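Fixing marker dropouts on hand-held grippers

Applies to the Clekix hand-held pair, firmware 3000 and up.

A dropout is when the tracker loses a marker cube and the recorded gripper path jumps. We lost 14 recordings to this in September before Renji Ichikawa traced it to glare on the cube faces.

1. Open the session log and search for "marker lost". Note the time and which gripper, left or right.

2. Play the recording at that time. If the cube face washes out white, it's glare. If a sleeve or cable crosses it, it's occlusion. Go to step 5.

3. For glare, set exposure to manual and start at 2000. Lower it until the black squares hold their edges. Polished floors and glossy fixtures make this worse, so test in the room you'll record in.
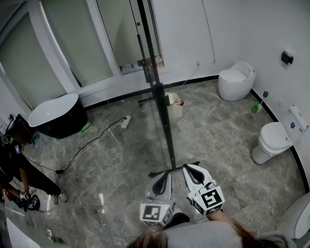
4. Wipe the cube with a dry cloth. Don't use glass cleaner – it leaves a film.

5. For occlusion, push sleeves back and keep your wrists apart. Check that the cube hasn't twisted on its mount.

6. Record a short test and look at the tracking score. Anything over 80 is fine to keep. If it stays low, swap the cube and send the old one to Merja Huttunen with the log.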